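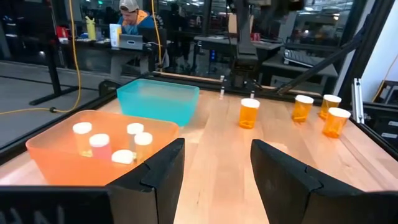

Notebook > Messaging > Guest sessions

Entries Tags Archive Search

Monday, late morning – guest accounts in Vaver

Picking up where I left off before the weekend. The question is still whether somebody who doesn't have an account should be able to open a Vaver group chat from a link, poke around, say a few things, and come back later to find it all still there. I was against it when we started. I've softened quite a bit since, mostly from watching how people at the Mistaddale library branch use the thing. They get a link from the reading group, they tap it, they see the sign-up page, and a good many of them simply close it and phone the desk instead. I can't blame them, I'd do the same!

So the guest build now does this: tap the link, pick a display name, and you're in. No phone number, no email. The server hands out a guest token and keeps it on the device. Group messages work, photos work, voice notes work. Voice calls are switched off for guests until I understand what they do to the relay.

Ran the join script against the Hnatiuk server with 890 guest sessions opened one after another. All but 11 came up cleanly. The 11 that failed had one thing in common, and it took me far too long and a second pot of coffee to see it: the display name had a trailing space. The client trims it, the server doesn't, and then the two of them disagree about who is knocking. I've put the trim on the server side as well and the same names now go through. 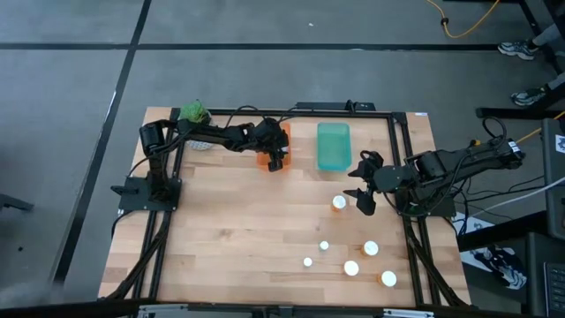 The part I'm less happy about is what happens when a guest decides to become a proper user. At the moment we make a new account and copy the guest's history across, and for a little while both of them exist in the group. Other people in the chat see the same name twice, and if somebody replies to the old one, the reply goes nowhere you'd ever look for it. I tried it with two phones and my own laptop and managed to lose a message inside of around 3 minutes, without even trying to be clever.

What I'd like instead is for the guest to keep its internal ID for good, and for signing up to just attach a phone number to it. It's a bigger change than it sounds, I'm afraid, as Manus (our contact sync, for anyone reading this who came on board lately) assumes all over the place that an ID without a phone number is a deleted user. I found that assumption in the address book merge, in the blocked list, and in the little job that tidies up avatars overnight. There may be more. If you know of one, please write it in the margin and save me the hunt.
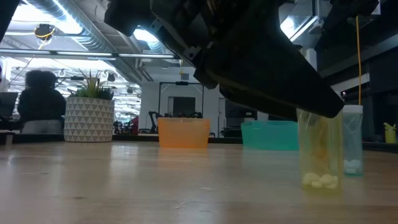 Blocking needs some thought too. A guest who gets blocked can clear the app, tap the link again and walk right back in under a fresh name. For a reading group that's probably fine – for a school or a neighborhood list it really isn't. My feeling is that the group owner should be able to switch the link off with one tap, and that a link should expire on its own if it's been left alone. I haven't settled on how long. Short enough to be safe, long enough that a person who was on vacation can still get in.

Left to do:

- server-side trim, add a test for tabs as well as spaces
- stop Manus from treating guests as deleted
- try the keep-the-ID approach on a branch, group chats only
- guest label next to the name, gray, small, nothing that shouts
- ask Hnatiuk whether the relay logs can be kept a bit longer

4:30 p.m. – the tab test fails, as I rather suspected it would. Fixing that first thing tomorrow before I touch Manus.

Vaver workshop notebook | Contact the team | © Vaver | Back to top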